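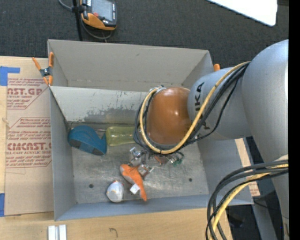
A divided metal bin with the near side in use and the back one still empty.

How to Sort a Catch-All Bin (Without Buying Another One)

Every February I get mail asking which storage system I recommend. I don't recommend one. I've owned the Brorkska cubes and the stacking trays from Dotton, and both ended up full of the same junk I'd had before, only in smaller piles. A plain open bin with a divider does the job as well as anything, and you can find one used.

Mine has flaking paint on the divider and a floor scratched to pieces. People write in to ask if they should repaint. You can, if you have a free weekend and like the smell. A bin for toys and odds and ends is going to get scraped again by the end of the month.

What you need

A metal or hard plastic bin with a divider
A table at a height where you don't have to stoop
A damp rag
A bag for things that are leaving the house

Step 1. Empty it completely. The books tell you to "edit in place," and I've never seen that work. Turn everything out on the table, wipe the floor of the bin, and run a finger along the divider. If loose flakes come off on your finger, brush them out before anything soft goes back in, and if the paint is old or you don't know what it is, don't use that bin for toys at all.

Step 2. Load one side only. Put everything you think you're keeping in the near compartment and leave the back one alone. Mix it all up: plush toys, bottles, hard plastic, whatever you've got. The guides that want a category for each item before you start are written by people with very few items.

Step 3. Take things out one at a time and decide. If it's used, it goes over the divider. If you can't remember the last time it was used, it goes in the bag. I allow myself 5 seconds per item. Jadwiga Zalewska, who edits this page, thinks that's too fast and gives herself 8. Her bag is always lighter than mine — draw your own conclusions.

Step 4. Check the soft things. An orange plush with a white tag sticking out of its side will get grabbed by the tag sooner or later. Give the tag a tug. If the stitching holds, leave it on, whatever you've read about snipping them all off, as the washing instructions are usually printed there.

Step 5. Check the bottles. Anything bottle-shaped gets opened, emptied and left to dry with the cap off. See-through ones are easier, but look inside anyway.

Step 6. Stop when the back compartment is full. Don't heap it up. Whatever is left in front is what you're really deciding about, and it can sit there for 2 weeks.

About labels

Ignacio Campos wrote from Modbridge to say I'd left out labels. I did. You can see straight into an open bin. If yours has a lid, fine, label the lid.

Holes in the floor

Some metal bins have small round holes in the bottom. Keep beads and screws out of those, or lay a piece of cardboard down first.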